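Why do flowers have petals?
A page for curious kids, by Lucinda Szabo

Quick question. If you were a flower and you couldn't walk, how would you get a bee to come over?

You'd need a sign. A big bright one. That's pretty much what petals are. Signs!

What petals do

Plants need pollen moved from one flower to another so they can make seeds. Pollen is the yellow dusty stuff that gets on your nose if you sniff too close. Wind can carry it. Bugs can carry it too, and birds, and even bats in some places. But the bugs have to find the flower first. So, color. Smell. Sometimes stripes that point right to the middle like arrows on a road.

Bees see colors we can't. It's called ultraviolet. A flower that looks plain yellow to you might have a dark bullseye in the center if you're a bee. Weird but true.

Petals also make a good landing pad. Some are flat, some are cups. People like the cup shape so much that we copy it for dishes, wavy edge and all.
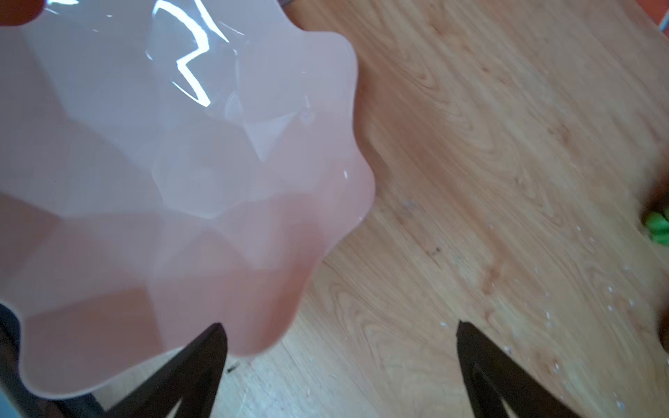
Parts of a flower

Petals: the bright part.
Sepals: usually green, they wrap the bud before it opens. Like a coat.
Stamens: these make the pollen.
Pistil: the part in the middle that catches pollen. Seeds start at the bottom of it.

Not every flower has all four. Grass has flowers, did you know that? Tiny ones, no showy petals. It uses wind, so no need for a sign.

Some flowers cheat a bit. The red "petals" on a poinsettia in December are really leaves! The real flowers are the little yellow bits in the center.

Counting trick

Lilies look like they have six petals. Look at one from behind and you'll find three on the outside and three on the inside. The outside three are sepals dressed up to match. Sneaky. Scientists call all six of them tepals, wich is just petals with the letters moved around.
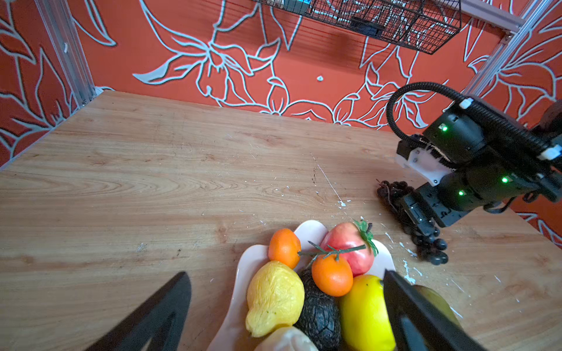
Drawing a flower is a good way to learn it, because you have to look hard. Start with the middle and work out. Don't worry about color yet. The lilies on the orange wall are only thick pale lines and you still know what they are, right? It's the long curving petals that do it. Pointy leaves help. Try it with one line color on dark paper, chalk is great.

Try this at home

Find a flower that already fell on the ground (ask first if its in somebody's yard). Pull it apart gently. Lay the pieces in a row, outside ones first. Tape them on paper and write the names. Wash your hands after, some plants can make you itchy.

Tyyne Kokkonen's class at Idley taped up 118 flowers and ran out of wall. Can you beat that?

Next page: how seeds travel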